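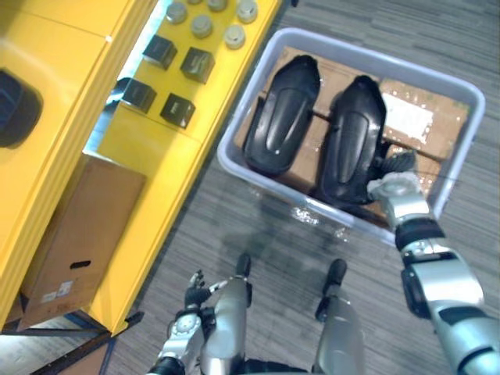
Mon 17 December

Frost on the inside of the kitchen window this morning, the first since we moved to Pleltunton. Scraped a bit off with a spoon and put the oven on for ten minutes with the door open. The boiler man can't come until after Christmas. He said to keep the pressure above 2 and ring if it drops.

Walked to the shops before lunch. The bakery on Rosales Street had run out of brown rolls so I got white. Posted the last of the cards, second class, and they may or may not get there. The queue went out of the door and it was colder inside it than walking.

Afternoon on the accounts for the allotment. The water bill has gone up again, about 200 pounds for the year, and the October rents are still three short. I'll write to them in the new year - no point spoiling anyone's Christmas over it.

The leeks are standing up well. Pulled seven and left the small ones. The sprouts have whitefly, but the tops were clean enough to eat, so I had those with a chop.

My knee is better going up the stairs, still bad coming down. Did the exercises twice.

Started the library book about the Mirkalon railway. Dry so far, though the maps are good. Bed at ten with two blankets and the hot water bottle.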